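Part-Time Office and Household Helper (Tondville)
Posted 07/02/2024

Famow is looking for a part-time helper for its small office on Zemska Street. We run bookkeeping and mail handling for family businesses in Tondville. The job is half desk work and half keeping the place in order.

Hours are 22 per week, Monday to Friday, mornings only. Pay is $485 per week, paid every 2 weeks. The position runs through December and can be extended.

What you will do:
Open, sort and scan incoming mail
Enter receipts into our accounting program
Answer the phone and take messages
Wipe down desks, tables and equipment at the end of the shift
Wash cups and keep the kitchen corner stocked
Order paper, stamps and cleaning supplies

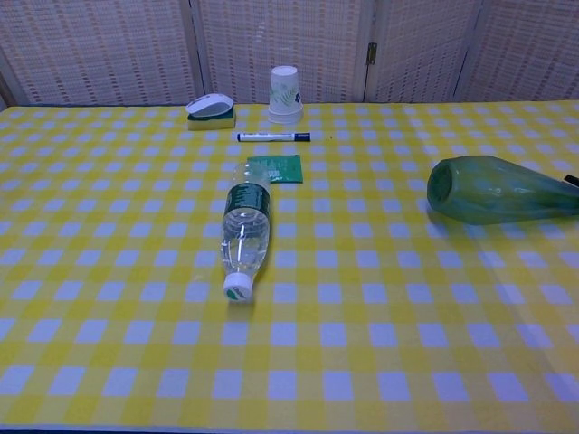 Computer mouse and kitchen sponge on a checkered tablecloth.

What we ask for:
High school diploma or GED
Basic computer skills, including email and spreadsheets
Able to lift 30 pounds
Clear handwriting and a polite phone manner
Reliable way to get to work. The Mtshali Avenue bus stops one block from the office. There is no staff parking.

Bookkeeping experience is helpful but not required. You will be trained during your first 2 weeks, and training hours are paid at the full rate. Spanish is a plus, as several of our clients prefer it on the phone.

We supply gloves and all cleaning products. Floors and restrooms are handled by an outside company and are not part of this job.
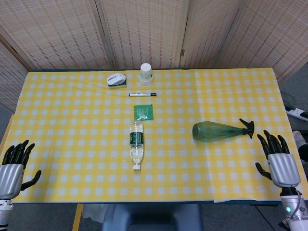 Part-time staff earn paid sick time from the first day. Paid vacation starts after 90 days. We do not offer health insurance for this position. The office is closed on federal holidays, and those days are unpaid.

To apply, send a resume and the names of two references to Lizelle Pretorius, office manager. You can also drop them off at the front desk any weekday before noon. Please say when you could start and whether you can cover an afternoon now and then during tax season. Interviews are in person and take half an hour. References are called only after the interview.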